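Recreation and Community Life, Section 2
Handout 6: Who Is the Skatepark For?
Instructor: Sewwandi Jayawardena

Read this before Wed 9 March. Reading it during Wed 9 March has been tried.

1. Where we left off

Last week we looked at ball fields, which come with a league, a schedule and a parent holding a clipboard. Skateparks come with none of these. You show up, you wait for a gap, you go. For a town recreation office this is either the whole charm of the thing or a filing problem.

Terms to know: drop-in use, informal turn-taking, "snaking" (going when it is someone else's turn – yes, this will come up again), sessions, locals.

2. The Herkville case

Herkville opened a concrete park behind the old Gwilliam bus garage in December, a bold month for an outdoor ribbon cutting. The town had set aside room for 80 skaters at a time. The design firm, Bolidness, drew a deep bowl, a long rail and a set of stairs that looked terrific on the poster.

What the drawings left out was anywhere for a beginner to be bad at skating. The bowl is eight feet deep. The first flat stretch you reach is also the landing zone for the stairs. New skaters did what new skaters do and went to the parking lot of the library, where there is a nice smooth curb and a sign forbidding all of it.

3. The women's night

A crew calling itself Stevia asked for the park on one evening a week, women and girls first, all levels. The town got 300 comments. Read the packet for the full range, and note how many begin with "I have nothing against this, but."

Points to take from the packet:

Existing users said they had never kept anybody out. Most of them meant it. Compare with the interviews, where newcomers describe standing at the fence for an hour and going home.

The crew asked for lights and a water tap. They were given the lights. The tap is under review.

Attendance on the crew's night passed the Saturday figure by the fifth week. Some of those skaters now come on Saturdays too. Be careful what you claim from this, as the weather also got better.

4. Things people mix up on the exam

Open access is a rule. Feeling welcome is something else, and you can't post it on a gate.

A skatepark is not a "youth facility." Go at seven in the morning and count the knee braces.

Locals are the people who skate there most, wherever they happen to live.

5. Assignment

Visit any drop-in sports space for one hour. A court, a climbing wall or a pool is fine. Write 500 words on how turns get taken and how you learned the rule. Please don't interview anyone who is in midair. Bring a printed copy, stapled. Folding the corner over is not stapling.
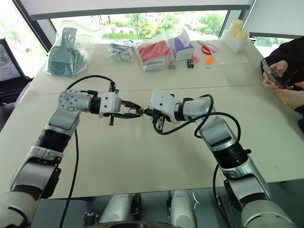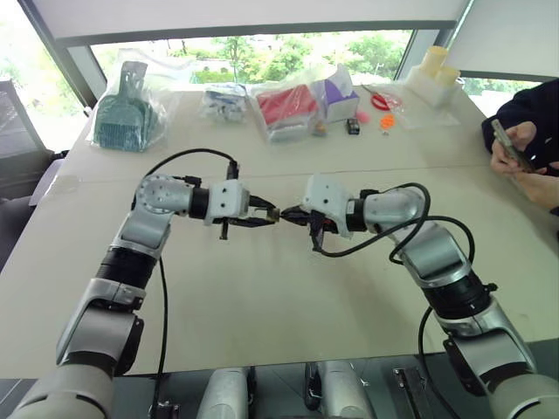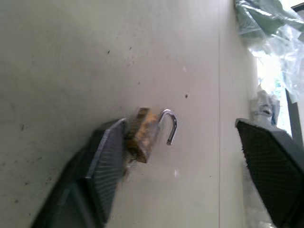
Fig. 6.1 (all three). Robot gripper and small brass-colored object.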